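Gripper trouble: what happened with the left hand

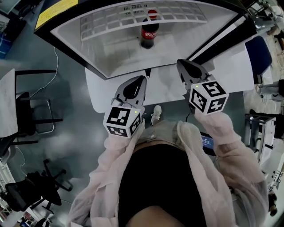
At the container table with the hand-held pair, cola bottle up front and the rack behind it.

Short version for those who only read the first paragraph. The left gripper closed when it was not supposed to, on a person's finger. No broken skin, no lost time, sore for the afternoon. We stopped using both pairs the same hour and one pair is back out now. If you have the other pair on your bench, leave it there and don't plug it in.

Longer version. Several people have asked and the talk in the hallway had got ahead of the facts, so I'm writing it down once.

The job was the plain one from the Lemel list. Bottle out of the container, into a cell of the rack, back out, stand it up again. One person, both hands, marker cubes on so the tracking can follow. We have been doing some version of it since March with nothing worse than a dropped bottle. Session 14 was meant to be the last of that batch before we swapped the objects over.

Partway through, the operator noticed the left jaw was slow to open. Squeeze, let go, and then a wait before it came back. She did the sensible thing, stopped, put the right one down and looked at the left one. What she also did, and what every one of us does, was push the jaw with a fingertip to see if it was stiff. It shut on the finger. She got it off with the other hand, shook it out, called over the partition and we cut the power at the strip.

The light on the cube was green through all of this. I want to be very clear on that point becuase people keep asking was there a warning. There was not. Green means the cube has power and the tracking side is talking to the computer. It says nothing at all about the jaw. I had it in my head that green meant good to go and I wrote half the setup notes, so that one is on me.

What we found when we opened it up

Gristthorpe took the left one apart the next morning. (For the new people, that is the workshop at the far end, they build and mend these for us.) Return spring fine. Motor fine. The trouble was the small cable from the handle to the jaw housing. It runs up inside past the cube mount and the mount screw had been rubbing on it. Outer cover worn right through on one side, two of the wires bare. Bend it one way and the jaw is slow. Bend it the other way and the board reads a full squeeze and closes hard.

So the slow opening was the first sign. Earlier than we thought too. Eto went back through the logs and the lag is there in the left hand for the three sessions before, small, then less small. On a good day the jaw is back open 300 milliseconds after you let go. By the session before the accident it was taking 600. No alarm set on it so no alarm. We record that number every single time and never look at it unless the data looks bad, and the data looked ok.

The log has the actual event at line 518 if anyone wants to read it. One line. Squeeze goes from nothing to full in a single step, which a human hand can't do. Easy to catch in software now we know to look.

The sleeve question

This came up at the meeting and got more heated than it needed to. Some of us wear long loose sleeves over the handles, me included, the room is cold. Did a sleeve get in the jaw or hold down the trigger? No. Cable did it, we have the cable in a bag. But when Haworth asked whether you could see your own fingers on the handle with a loose cuff hanging over them, the answer was no, not really, and you can't see the cable entry either. A loose cuff might well have hidden the wear for weeks. So cuffs get pushed up and held from now on. Elastic bands are in the tray by the door. I know. Wear a warmer vest.

The container

Separate thing, mentioned by two people so I will put it in. Reaching over the rim to get at the rack puts the wrist at a bad angle and bends the cable hard at the mount, over and over. Gristthorpe thinks this made the wear quicker. Can't prove it. For now the rack comes forward to the near side and the bottle goes behind, and take a break between runs even if you feel fine. We may try a lower container if anybody can find one that doesn't throw so much glare off the inside.

What changes

Both grippers get a cable check before each session. Run your thumb along it with the power off, all the way up to the mount. If it feels rough or there's a flat spot, it goes to Gristthorpe, do not tape it.

The mount screws are being swapped for shorter ones with a rounded end. Done on pair one. Pair two is waiting on parts.

Software now drops the motor power if the squeeze jumps in one step, or if the jaw takes too long to open. You will hear two beeps. Two beeps means put it down. It doesn't mean squeeze it again to see if it beeps again — I have already watched three people do this.

No fingers in the jaw with the power on. This was always the rule. It was on page four, it is now on page one and on a label on the handle.

The setup notes no longer say green is ready. They say green is power and tracking only. Please throw out any old printed copies, there's one taped inside the cabinet that I can't get off.

What we still don't know

Why the right one is clean. Same screws, same hours near enough, same person holding it. Cable on the right looks new. Could be the way the left gets twisted when you steady the container with it, could be it was put together with less slack. Eto is going to bend a spare back and forth on the test stand and see where it starts to go. Will report when there's something to report.

Also don't know if the three sessions with the lag are usable. My feeling is keep them, mark them, let the Lemel side decide. If you have already trained anything on them please tell me which ones, no blame, I just need teh list.

One more thing and it's the part that bothers me most. Two people had noticed the left one feeling "sticky" in the days before. Both told me afterward. Neither wrote it in the book as it still worked and there was a schedule to hit. I would have done the same. But the book is there for sticky, odd, warm, noisy, any of it. One word and the date is enough. If it's in the book, somebody looks at it before the next run, that is a promise and Haworth has agreed to give up bench time for it.

Pair one is free to book again as of this issue. Pair two not before the screws come in. Short refresher on the new checks in the main room, half an hour, everybody who handles the grippers has to do it once before their next session, even if you have been here forever. Sign up on the sheet.

Questions to me, or come by, I'm at the desk most mornings.

Beryl Hulme
7 May 2019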